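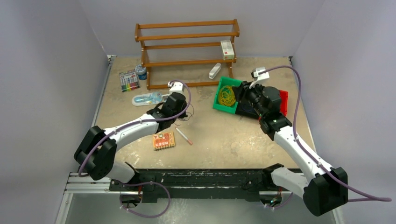 Two arms, one bottle with a blue label, lying on its side.

Ataberk Ekinci recorded most of Gradent, his third album under the name Danus, between midnight and 5 a.m. The hours were a matter of rent. The room he uses is cheaper at night, and the tram line behind it stops running at half past twelve.

"You can filter out a tram, but you lose the bottom of the kick with it," he says. "I tried a steep high-pass at 47 hertz on the early takes. It cleaned up the rumble and the drum went small. So I moved the session."

The album has 14 tracks and very few sounds. Most of them come from one drum machine, one upright piano with felt across the hammers, and a bass synthesizer he bought used and had to recalibrate. He tunes it by ear before each take. On "Tekin," the opener, the oscillators drift apart over the last minute and he left the drift in.

"It went flat by a few cents. I checked it against the piano and the piano was flat too, by a different amount. The beating between them is slow, maybe one cycle every two seconds. I liked the rate."

Mixing was done by Yiğit Karabulut, who also worked on the previous record. Karabulut received the sessions as 24-bit files with no processing printed, apart from a spring reverb on the piano. He asked for the dry piano as well. It did not exist.

"He records the reverb because he plays to it," Karabulut says. "If the tail is long, he leaves more space between chords. I can't take it off afterward and have the part make sense, so I built the mix from the piano outward. Bass second, drums last."

That order is easiest to hear on "Domine," the longest track, where the kick sits almost 3 decibels lower than it does elsewhere. There are vocals on it too, the only ones on the album: Ekinci singing a single line, doubled an octave down and panned narrow. Karabulut used light compression on the vocal and none on the mix bus. The loud passages are louder than the quiet ones by a margin that streaming listeners may notice.

Ekinci says the level question came up at mastering. "We had two versions. The louder one sounded fine for a single song. Over a whole side I wanted to turn it down, so we used the other one."

He plans to perform the record in April, with the piano parts split between a sampler and whatever instrument the venue has – he has asked for tuning notes in advance. The drum machine will run live, without a laptop. Karabulut will handle front of house.

"The patterns don't save properly on that machine," Ekinci says. "I write them down on paper and enter them again at soundcheck. It takes forty minutes if I don't make a mistake."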